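FOR RELEASE IN SEPTEMBER

Trinham Mending Nights are back, and we've got a bigger room

Hi all, Cadi Gwilliam here, writing from Trinham with news I've been itching to share. Our mending nights start up again in September, and we're moving out of the back of my shop and into the old Reltport ticket hall, which has proper heating (finally!) and space for 50 people at a time.

Last season you brought in 786 pieces of clothing. I still can't quite get over that number. Most of it was the everyday stuff, split seams and tired elastic and pockets with holes you could lose a phone through, plus one wedding dress that took Gudrun Björklund three evenings and a lot of tea.

Doors open at 6 p.m. and we go until 9, or later if somebody's in the middle of a zipper. It's free to come in and use the machines. If you'd like one of us to do the sewing for you, it's $18 a garment, and that covers thread and ordinary buttons.

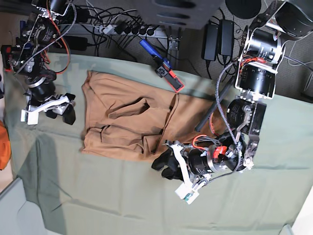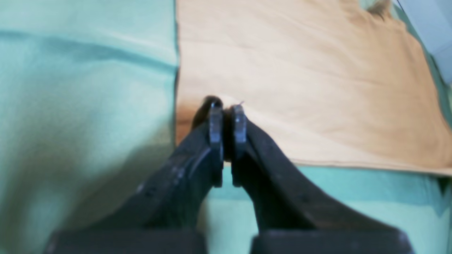

Do I need to know how to sew?
Not at all. Sit down next to Ákos Fodor and he'll have you threading a needle before you've got your coat off. Plenty of our regulars had never sewn on a button before they came.

New this year is a pants table, run by Bence Gulyás, who moved over from Toledo in the spring and used to do alterations for a living. He'll handle hems, waistbands and drawstrings, so please wash things first and bring the pair of shoes you plan to wear with them. I'm also putting together a beginners' class with 20 spots. It runs for six weeks and we'll make one simple pair of shorts from start to finish.

We're after fabric scraps too, especially stretchy ones. Drop them at my shop any morning before noon.

To save a spot in the class or talk to me for a story, call the shop or just come by and knock.

Cadi Gwilliam
Trinham Mending Nights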